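Clellavari Garment Care Brush – Horsehair, Beech Handle
Sold by Elham Home & Wardrobe 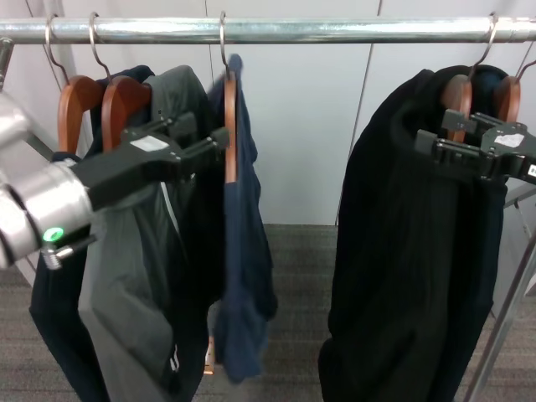
Bought the big one for my wool coats and it does the job, but I wish someone had told me to brush down and never up, wrote a customer under our old listing, and we agree that it should have been written more clearly. So we have made this page new, with the instructions first and the selling after.

How to use it

Hang the garment on a proper hanger, close the top button and empty the pockets. Hold the shoulder with your free hand. Start at the collar and brush down with short, light strokes, lifting the brush at the end of each one. The dust should come away from the cloth and not be pushed deeper in it.

For a very dusty coat you can first brush a little against the nap, to wake up the fibres, and after that finish always with the nap. With velvet and corduroy do only the second part.

Let wet cloth dry before you brush it. Mud also. Dried mud comes off in a few strokes, but fresh mud will be spread into the weave and then you have a stain in place of some dirt.

Under the collar, inside the cuffs and along the pocket flaps is where most of the grey fluff is hiding. Use the narrow end of the brush there.

About the brush

The bristle is natural horsehair, set in a beech body with an oiled finish. We do not varnish it. Varnish looks nice in the shop but it becomes slippery in a warm hand, and after a few years it begins to flake near the bristles.

The Clellavari comes in 2 bristle grades. Soft is for cashmere, fine merino, velvet and felt hats. Medium is for suits, tweed, heavy wool, denim and canvas. If you will own only one, take the medium, unless your wardrobe is mainly knitwear. There was earlier also a firm grade and we are still asked for it. We stopped it when too many came back with a letter about a damaged lapel. For boots and doormats any firm brush from the hardware store is good enough.

The handle is slightly curved. Left-handed customers can use it the same way, the curve is equal on both sides.

Specifications

Product code: CL 472
Overall length: 300 mm
Body: beech, oiled
Bristle: horsehair, soft or medium
Hanging loop: cotton cord, replaceable
Colour: natural only
Packaging: plain cardboard sleeve

The colour of the beech differs from one piece to another. Small dark flecks are normal in this timber and we do not accept them as a fault.

Care of the brush

Comb the bristles with an old, clean hair comb after every few uses. A brush full of lint only moves the lint from one jacket to the other.

When the bristle feels greasy, wash it. Put a little mild soap in a shallow dish of lukewarm water and dip only the tips. The wood must stay out of the water. Rinse the tips, shake the brush well and leave it to dry with the bristles facing down, away from the heater. If it dries with the bristles up, the water runs into the holes and with time the tufts get loose.

Once a year rub a few drops of linseed or walnut oil in the handle with a cloth. Put the used cloth flat outside to dry before you throw it in the bin – oily cloths in a heap can heat up by themselves.

New brushes lose some hairs in the first weeks. This stops. If it does not stop after a month of normal use, write to us and we will replace it.

Goes well with

Jommont cedar blocks. Sand them lightly when the smell becomes weak. They are no replacement for brushing, moths like a dirty collar much more than a clean one.

Carbone wool comb, for pilling on jumpers. Please do not try to remove pills with the Clellavari, the bristle is not made for this and you will only get tired.

Clellavari travel brush. Same bristle, shorter body, no loop. Medium grade only.

Questions we receive often

Can I use it on a leather jacket?
The soft grade, yes, for dry dust. Do not use the same brush for leather and wool if you put wax or cream on the leather.

Does it remove pet hair?
Short hair quite well. Long cat hair on fleece, not really. A damp rubber glove is better and costs less.

How often should a suit be brushed?
After every wearing, if you have the patience for it. One minute is enough. We also suggest to let the suit rest a day on the hanger before it goes back in the closet.

Is there a synthetic version?
No. We tested nylon and it made too much static on the linings. For customers who avoid animal products we do not have at this moment a good answer.

Will brushing save me the dry cleaning?
Some of it. A stain still needs a cleaner, and so does sweat, but plain dust does not.

Delivery and returns

Orders leave our warehouse every Monday. The brushes are made in batches of almost 1000, and between batches one of the grades can be sold out. In that case the order button is grey and you can leave your email address to be told when it is back. We do not take payment for brushes we do not have.

Unused brushes can be returned in the original sleeve. Used brushes we cannot take back for reasons of hygiene, except when there is a fault in the wood or in the tufts. Please send a picture of the fault first, so you do not pay the postage for nothing.

Replacement cords for the hanging loop are free, add one to your next order in the notes field.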